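Butcher block

10 Nov 2023
By Tahira Pirzada
Print this article | E-mail this article

Butcher block is a worktop made from strips of wood glued side by side into one thick slab. Butchers used to chop on it, hence the name, but these days I mostly see it on kitchen counters and workbenches. Maple, beech and oak are the usual woods, and I'm a beech person myself (it's cheaper, and I like the pale colour!).

There are two main sorts. Edge grain has the long sides of the strips facing up, and end grain shows the cut ends, a bit like a chessboard. End grain is kinder to knives but costs a lot more and drinks oil like mad.

Water is the thing to watch. Wipe up spills quickly, and put a tray under anything that might drip. 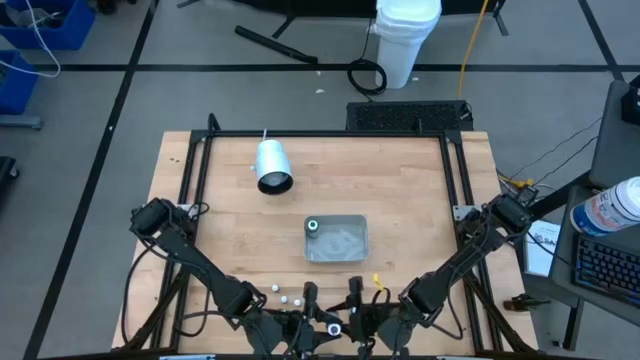 For oiling, I use food-safe mineral oil and an old T-shirt. A new top wants three coats, left overnight between each, and after that I do mine every December and whenever it looks thirsty. Small stains usually sand out with fine paper, going along the grain, and then you just oil that patch again.

Related articles
Chopping boards
Worktop oils and waxes
Trestle tables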